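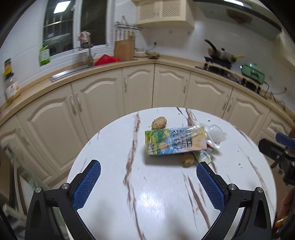 Figure 4. A wrapped snack on a round white table in a kitchen.

4. Who Stays for the Credits, and Why I Think They Do

4.1 What I asked

I've sat through end credits my whole life, mostly out of stubbornness, so I came into this part of the study with a bias and I may as well own it. I like the credits. I like finding out that a car chase needed its own accountant. What I wanted to know was whether other people stay for anything like the same reasons, or whether they're all waiting for the bonus scene that superhero movies have taught us to expect.

The survey went to people who had seen Angate, either at the Avetti, which is the old two-screen theater in downtown Gruddale, or at home on Ruangrit, the streaming service that picked it up later in its run. I got 965 usable responses across the two groups. Angate was a good pick for this because its credits run a full 10 minutes (long, for a movie with no dragons in it) and there's a short extra scene tucked in right at the end. I clocked 800 names before I quit and went back to my notes, and there were plenty still to come.

The main question was as plain as I could make it: "When the credits started, what did you do?" People could pick from leaving or turning it off right away, staying for part of it, or staying until the screen went dark. After that came an open box where they could tell me why, and this is where I had all the fun. People have feelings about credits!

4.2 The simple result

Of the 965, 186 told me they stayed to the very end. That's less than a fifth. I had expected more, given how much chatter there was online about the extra scene, and I'll admit I went back and checked the spreadsheet twice to see if I'd sorted a column wrong. I hadn't.

The theater group stayed longer than the home group. I don't think this will shock anybody who has used a streaming service in the past few years. On Ruangrit the credits shrink into a corner after a few seconds and a trailer for something else starts up, and to get the picture back to full size you have to find the remote and click on a very small box. Several people wrote that they had wanted to keep watching and missed the click. One of them said she now holds the remote through the last scene of every movie, just in case, which sounds exhausting.

I counted the missed clicks as "left right away," because that's how they'd answered the question. A reader of an early draft thought this was unfair to them, and I can see the point. If I ran the survey again I'd add a separate answer for people whose TV made the decision.

4.3 Reasons for staying

I read every one of the comments and sorted them by hand. The piles were messy and a good many comments ended up in two of them.

The biggest pile, as you'd guess, was the extra scene. Some people knew it was coming from friends, and some were just hoping. What I found more interesting was that a fair number of the hopeful ones couldn't name the last movie where waiting had paid off. They'd picked up the habit somewhere and kept it – the way I still look for a prize in a cereal box.

The second pile was music. Angate closes on a slow song that plays over most of the crawl, and people who loved it stayed for it and then wandered out when the second, faster track came on. I'd call these the part-stayers. At the Avetti they seem to leave in a clump, going by how many comments mention a crowd at the doors during the key change.

Then came the songs' awkward cousin, which I labeled "needed a minute." Angate has a sad ending. People wrote that they weren't ready for the lobby lights, or that they'd been crying and wanted their face back before they had to talk about dinner. I hadn't planned for this as a category at all and it ended up being one I kept coming back to. Credits do a job here that has nothing to do with reading names. They're a hallway between the movie and the parking lot.

A smaller group stayed to look something up: a filming location, the name of the actor playing the brother (he's under so much makeup that half my comments had a theory about who he was), who did the stunts. Several said they could have found the same thing on a phone faster, and stayed anyway. And there were a few who felt it was polite. One wrote, "They all worked on it, I can sit there." I have it taped up over my desk.

4.4 Reasons for leaving

Leaving turned out to be much less varied. Bathrooms, babysitters, parking meters, the last bus. The February screenings at the Avetti were late ones, and a lot of people at those were simply tired. Very few said that they found credits boring, although I suspect that some of the babysitters were covering for it.

There was one complaint I should pass along. Several theatergoers said the lights came up full as soon as the first name appeared, and they took this as a hint. I asked at the box office and was told that the lights are on a timer and that the setting changes depending on who closes. So part of what I'm calling audience behavior may be a dimmer switch, and I have no way to pull the two apart with the data I've got.

4.5 Some cautions

People who fill in a survey on end credits are probably people who care about end credits. That alone should push my number up, and it's still low, so I'd guess that the true share of stayers is smaller than what I report here. I also relied on what people remembered. Nobody was in the room with a stopwatch, and "I stayed to the end" may mean the end of the song, or the end of the cast list, or the point where the person next to them finally stood up.

The two groups weren't matched either. The Ruangrit viewers skewed younger and were more likely to be watching for a second time, and a second-time viewer already knows what the extra scene is. I tried dropping the repeat viewers and the gap between theater and home got narrower, though it didn't close. I haven't tried it with any other movie, and a comedy might look quite different – I can't picture as many people needing a minute.

In the next section I turn to the bonus scene itself, and to the comments from people who heard about it afterward and were annoyed enough to buy a second ticket.

14 shares | 3 comments

Related items
Do Opening Titles Still Matter? A Small Survey
Trailers That Give Away the Ending, and the People Who Like Them
Under the Makeup: How Audiences Guess at Hidden Actors
Intermissions: A Case for Bringing Them Back

Contact | Copyright, all rights reserved | Back to top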